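Reupholstering a thrifted armchair: can I leave the old fabric on?

Posted by Marianna Śliwiński, 11/21/20

I bought an armchair at the Trokarlow resale barn for less than the cost of lunch, and it has been sitting in my living room ever since, looking smug. The frame is solid. The seat is fine. The fabric is the sort of nubby plaid that must have been on sale for a reason, and it has soaked up up to 90 percent of somebody's cigar collection.

I have four yards of wool felt left over from a costume job that fell through, and I'd like to use it. My question is whether I can just staple the new stuff over the old stuff. My mother says yes. My mother also painted over wallpaper, twice, in the same room, so I'd like a second opinion. Also, is felt a dumb choice for a chair people will sit in?

I own a staple gun, a decent pair of shears and a flathead screwdriver I don't mind ruining.

Huw Prosser

You can go over the old fabric in the sense that no one will come and arrest you. I did it on my first chair. It looked great for a month and then the corners got lumpy, and whenever the room warmed up in May it smelled exactly like it did the day I brought it home. Fabric holds odor and so does the batting under it. If the cigar is in there now, the felt will give you a nice soft cigar.

Strip it. Start with the dust cover underneath, then the outside back, the outside arms, the inside back, the inside arms, and the seat last. Write on each piece with a marker as it comes off, including which way is up, and keep them all for patterns. You will think you can remember which one is the left inside arm. I thought that too.

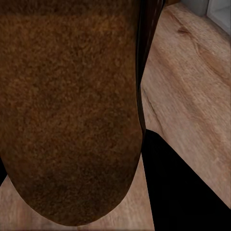 Pulling staples is the bulk of the job and there's no way to make it charming. A small armchair can have 1,000 of them if whoever did it last was being paid by the staple. Your flathead will do, but a real staple lifter (mine is an old Drillitz with a chewed handle) saves your wrists. Wear shoes. Run a magnet over the rug when you're done, then do it again the next day, and you'll still find one in your sock at Christmas.

Replace the batting while you're in there. It's cheap. If the foam smells too, let it sit outside on a dry day before you decide to spend money on it.

As for felt, it depends on what you've got. Thin craft felt will pill and stretch until the seat looks like a hammock. Thick wool felt does better, but it has no weave to hold it together, so it can tear along a row of staples. Fold the edge under twice before you staple and don't pull it drum tight. I'd use it on the back and outside arms, where all it has to do is look nice, and buy a yard or two of something tougher for the seat. Dimitrov's remnant bin used to be good for that, if you don't mind digging past the bridal satin.

Check your yardage too. Four yards is tight for a full armchair, even without a pattern to match.

stotuvura_92

just throw a blanket on it

Marianna Śliwiński

Thank you, Huw. I took the dust cover off last night and found a comb, a dried-up pen and a layer of a completely different plaid under this one, so somebody else's mother has been here already. Stripping it is. The felt is the thick kind, and I'll save it for the back and arms like you said.

The blanket is the current arrangement. It now smells like cigars.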